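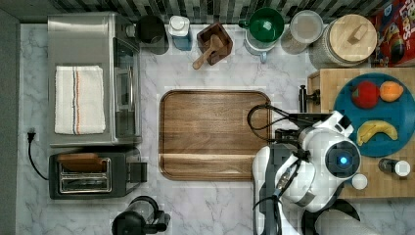

Striped towel on the toaster oven, black toaster below it.

Kitchen tips for rented rooms on a road trip
By Debashish Talukder, Jun 22, 2020

In April we stayed 18 nights in small rented flats, the longest time in Plirkbridge, and I cooked almost every day. I write down what I would do again.

Before you shop, open all the cupboards. In Plirkbridge I bought salt and oil, and both were already there.

Carry one sharp knife in a cardboard cover, inside the checked bag. Knives in rented kitchens are usually very dull.

Boil six eggs on the evening before a driving day. Keep them in the shell, in the cooler.

For the coffee, measure at home and pack it in small bags, one for each morning.

On the last day, cook everything what is left with rice. Ours was peas, half an onion and some cheese, and the children asked for more.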